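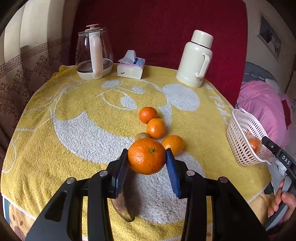
Olumide says we should have left the banana out of it altogether, that one ripe banana on a table does for everything near it and we'll never know what was the table and what was the banana. Said it twice, once on the phone and once in a message. Fair point. Writing it down first so it doesn't get lost under the rest.

2025-01-09
Fruit keeping, small rooms. Bed-sitting room, table against the red backrest. Entry by me, C. to check and initial.

Purpose again for anyone picking up the book cold: the Gidunent leaflet says "store fruit somewhere cool and airy" and most of the people getting the leaflet live in one room with a bed, a table and a kettle. No larder, no garage, fridge shared or tiny. So what do they do with a bag of mixed fruit. That's the whole question. Kept getting bigger in the meetings, trying to keep it small here.

State of things on the table.

Banana – done, more or less. Brown, spotted all over, well past eating out of the hand for most people. I'd still mash it. Bend of it soft when I pressed with a thumb this morning, stalk end firmer. Skin not split. Smell strong if you put your face down to it, not noticable from the door. Peel left on, not cutting it until Concetta has seen it.

Mandarins – good. The big one still has its green stem nub on top, which I've been watching because Concetta's theory is the ones with the nub on keep longer. Sample far too small to say. Lifted it off the cloth to check underneath, no flat spot, no soft patch. The others the same to the thumb. Weighed the lot together on the kitchen scale, 397 g. I did NOT write down the weight on day one for mandarins separately, only for the whole bag, 1,128 g, which included the things since eaten. Stupid. So no weight loss figure for mandarins this round. Next round weigh by kind before anything gets touched.

Kiwi – small, brown, fuzzy, sitting in behind the mandarins. Was rock hard at the start. Gives a bit now at the blunt end. If anybody wanted proof that the banana does something, it's the kiwi I'd look at, but no control so can't claim it. Olumide will enjoy that.

Orange in the basket – kept in its clear bag, in the small white basket with the holes. This was meant to be the "did it the lazy way" case, bag and all, straight from the shop. Concern was wet inside the bag. Opened it at the neck, felt round with a dry tissue, tissue came out dry. Closed again the same way. Skin fine. I had expected worse by now. The holes in the basket do nothing while the fruit's in a bag, obviously, but people will do this, so we test it.

Room.

Humidity 65 on the little Kakar dial, read at breakfast time before the kettle went on. Needle sticks, tap it. Didn't read it after the kettle, meant to. The kettle is the bit I'm least happy with: it's at the back left of the same table and gets used several times a day, and steam goes where it likes. The curtain is right there too and would take some of it. Could move the kettle for the duration, but then it isn't a room anybody lives in. Leaving it. Will log kettle use if I can remember, tally on the inside cover.

Temperature not logged. The thermometer is with the other box. Ask.

Bed is close on the right, pillow nearly up against the end of the table. Worth a line in the leaflet? People will not want soft fruit next to bedding. Concetta thinks that's too fussy and it makes folk feel told off. I half agree. Maybe a line about keeping the basket on the side away from the bed and leave it at that.

Cloth.

Yellow terry cloth one with the big cartoon face, pale fuzzy patches for the ears and eyes. I know it looks daft in a trial. It's towelling, and that's what I wanted to write about, as I think it matters more than anything else I've done this week. Fruit on towelling doesn't roll. It also has a bit of give, so the undersides aren't pressed on a hard top. On the bare table last September we had a mark on every pear where it had sat. With the cloth nothing so far. Against: it'll hold damp, and juice if something goes, and you wouldn't see mould in the pile until late. Needs shaking out and a hot wash between rounds. Check under the banana tomorrow before anything else, lift the cloth and look at the wood/whatever it is below as well.

Also the cloth hides crumbs. Fruit flies? None seen. January though.

Things to keep off the fruit: tissues and flask are living on the back of the table and can stay there, they do no harm. The tissues are handy, been using them to dry my hands before handling and for the bag test. Flask gets moved about but has never touched anything. Noting it only so nobody asks.

Spacing.

Everything is bunched up in the middle. It started out spread and it's crept together with people reaching for the kettle. Banana nearest the front. I was going to space it all back out, then thought no, this is how fruit ends up on a real table, leave it. But then it has to be written down properly or the next person will tidy it. SO: do not tidy the fruit. Basket stays right, banana stays front, mandarins and kiwi in the middle. If you pick something up put it back the same way up.

Handling rule, repeat from page 1, since it isn't being kept. Each piece lifted once a day, looked at underneath, thumb pressed once in one place and not the same place as yesterday. Not squeezed all round by everyone who comes through. If three people each give a kiwi a friendly squeeze, we're testing squeezing.

Talk with Concetta, lunchtime, short.

She wants the banana to have a page of its own. Her argument: it's the first thing people waste, it goes in a day, and telling them to "keep separate" when there is one table is useless. What would help is when to do what. Her rough list, copied off the back of her envelope, her wording nearly:
yellow, few spots, eat it
lots of spots, porridge or toast today
brown all over, mash, freeze if there's an ice box, pancake if not
leaking, grey inside, bin
I like it. Would drop "pancake if not" unless we say what in, half of them have a kettle and no ring. Could do overnight oats with mashed banana, no cooking. Test that here, we've got the right banana for it.

She also thinks the Ferraro basket is the wrong thing to be recommending, too small. It takes one orange in a bag with ease and I wouldn't put a great deal more in it. I say small is the point, it hangs by its loop if there is a hook, and it stops people buying more than they'll get through. Not settled. She'll ask Ferraro for the next size up and what it costs, and whether they do it without the loop for less.

Money: not my page.

Olumide's second point, from the message, which I'd skipped. He asks why no apples. Because Grenach had none worth buying the day we went, only the bruised ones at the front. He's right that apples are the commonest thing people will have. Put apples in round two. Mandarins stay in as they're cheap now and everyone's got them. Kiwi can go if we're short of table.

Round two, draft, for arguing about:

Same table, same cloth, washed.
Weigh each kind on its own, first thing, before tea.
One lot with a banana in it, one lot without, and the second lot needs another room or at least the far side of this one. Window sill behind the curtains? Draughty and light, so not the same conditions. Shelf in the hall maybe. Ask who has the hall shelf.
Orange in bag, orange out of bag, side by side. Should of done this from the start.
Dial read morning and evening, evening one after the kettle.
Thermometer back from the other box.
One person does the thumb test. Me, unless away.
Up to 2 weeks and then stop whatever state it's in. Last time we went on until the pears were soup and learnt nothing from the last bit.

Loose ends

– the green nub business. If we can get a bag with most of the nubs on, split by nub and no nub. Cheap to do. Concetta to pick them over at the shop, she doesn't mind being stared at.
– is the backrest behind the table making it warmer there? Fabric, dark red, holds a bit of heat when the sun's on it. Put hand flat on it at midday, couldn't tell.
– leaflet wording "airy". What does airy mean in a room with one window. Suggest we just say "not in a knotted bag".
– does anybody read the leaflet. Leaving that for the meeting.
– scale eats batteries, take them out after use. I found it left on again.

Late add, before going home. Peeled nothing, cut nothing. Banana still on the table, Concetta not been back up. If she isn't in first thing I'll cut it anyway and take notes on the inside, then mash and do the oats in the lidded tub, label it with initials so it isn't thrown out. Kiwi not pressed again, had its go this morning. Kettle tally for today is a guess, four marks, might be five.

Initials C.R. to go here ........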